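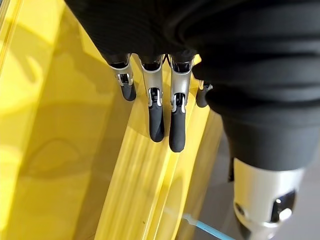

Wrist camera view: fingers over the ridged strip on the yellow part.

Progress report to Furner, 5 Feb 2019
From: Ursina Ruchti, Hiseck demonstration project

Hi all,

Well, it's been a busy stretch, and mostly a good one! We now have 718 usable demonstrations of the ridge task (hand comes in over the yellow plastic, fingertips settle on the grooves, follow them along, lift off). Every one was done by remote control with the Wesia glove. I did a lot of them myself, and my right shoulder would like you to know that.

The big change since October is how we start each demo. We used to park the arm in the same spot every time, and the learned motion fell apart if the part was turned even a little. Now the operator picks a new starting pose for each run, which is slower and a bit annoying, but the replays look so much less stiff.

Shiny plastic is still giving us grief. The glare on the smooth side washes out a good chunk of the wrist view, and I'd like to try softer lamps before we spend anything on a different camera. The fourth finger is the other headache. It tends to hide behind the sleeve from that angle, so whoever is driving has to trust the glove for it. Didenko has offered to lend us a second camera on a side stand and I said yes before they finished the sentence.

Money: we spent $2,772 this period, nearly all of it on fingertips and glove repairs. The side stand will be another $99. No change to the total you approved.

Next up are 2 new operators, who start training with me on the glove, and then a first try at the same task with the part tilted. I'll send the replay clips separately once I've trimmed them.

Ursina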